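Buscar en la comunidad Escribe tu pregunta Buscar

Compré una placa de servidor usada y no enciende con toda la memoria. ¿La devuelvo o la reparo?

Buenas a todos. Primero pido perdón por mi español, lo estudié de adulto y todavía hago frases raras.

Quiero montar en casa un equipo para guardar copias de fotos y documentos de la familia. En febrero compré una placa de servidor usada en la tienda en línea Trutar, con el procesador aparte. La dejé en su caja muchos meses porque cambié de piso, y solamente ahora la he montado. El vendedor escribió en el anuncio "probada, funciona", sin más detalles.
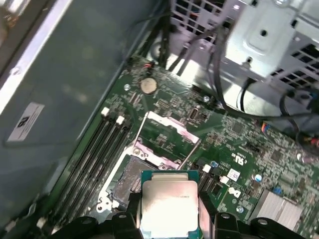

El problema es el siguiente. Con un solo módulo de memoria el equipo arranca y pasa el test sin errores. Cuando pongo dos módulos, a veces arranca y a veces se queda con la pantalla negra. Con todos los módulos no arranca nunca. He probado cada módulo por separado en la misma ranura y todos parecen buenos. La fuente de alimentación es una Stelmont nueva.

Pregunté en una tienda de reparación de mi barrio, Godoy Informática, y me dijeron que la revisión cuesta 40 euros y que no prometen nada. La tienda Trutar me contesta que el plazo de devolución ya ha terminado. No sé si tengo razón en reclamar o si debo aceptar que es culpa mía por esperar tanto tiempo.

Mis preguntas son dos: ¿qué puedo comprobar yo mismo antes de pagar la revisión? ¿Y tiene sentido reclamar a la tienda?

Publicado el 2025-12-28

Respuesta 1

Eso es la fuente. A mí me pasó igual y con otra fuente se arregló. Si no, tira la placa y compra una nueva, lo usado siempre da problemas.

Respuesta 2 (elegida por quien preguntó)

Yo no cambiaría la fuente todavía. Si arranca bien con un módulo y falla con más, miraría antes la memoria y el asiento del procesador. En muchas plataformas el controlador de memoria está dentro del procesador, y un contacto malo en el zócalo puede dejar un canal entero sin funcionar.

Te escribo el orden que yo seguiría. Apaga, desconecta el cable y espera un poco. Quita el procesador y mira los pines del zócalo con una lupa y una linterna puesta de lado. Si hay uno doblado, se nota porque rompe la línea de brillo de los demás. No lo toques con el dedo. Si todos están rectos, vuelve a colocar el procesador sin empujar y aprieta el disipador en cruz, un poco cada tornillo. Un disipador apretado más de un lado que del otro puede dar exactamente tu síntoma.

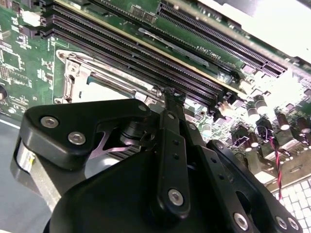
Después busca en el manual qué ranuras se deben llenar primero. En las placas de servidor el orden no siempre es el que uno imagina, y además muchas no aceptan mezclar módulos con registro y módulos sin registro. Lee bien la etiqueta de cada uno, aunque sean de la misma marca. Apunta en un papel cada combinación que pruebas y el resultado, porque al cabo de una hora ya no se recuerda nada. También conviene actualizar la BIOS mientras tienes un solo módulo puesto y el equipo está estable.

Sobre la reclamación: el plazo para devolver porque cambias de opinión es una cosa, y la garantía es otra distinta. Si Trutar es una empresa y no un particular, un producto usado también suele tener garantía, pero mira las condiciones de tu país y de tu factura. Escribe por correo, no por teléfono, y adjunta el texto del anuncio donde dice que estaba probada. Si hay pines doblados será más difícil, te dirán que los doblaste tú en el montaje.

Respuesta 3

Estoy de acuerdo con la segunda respuesta. Añado solo que preguntes en Godoy si los 40 euros se descuentan de la reparación. En mi ciudad lo hacen así casi todos los talleres.

Preguntas relacionadas
¿Cuánto dura la garantía de un producto de segunda mano?
Caja Farnport: ¿caben ventiladores grandes?
Diferencia entre memoria con registro y sin registro
¿Cómo limpio la pasta térmica vieja?
El vendedor no contesta a mis correos, ¿qué hago?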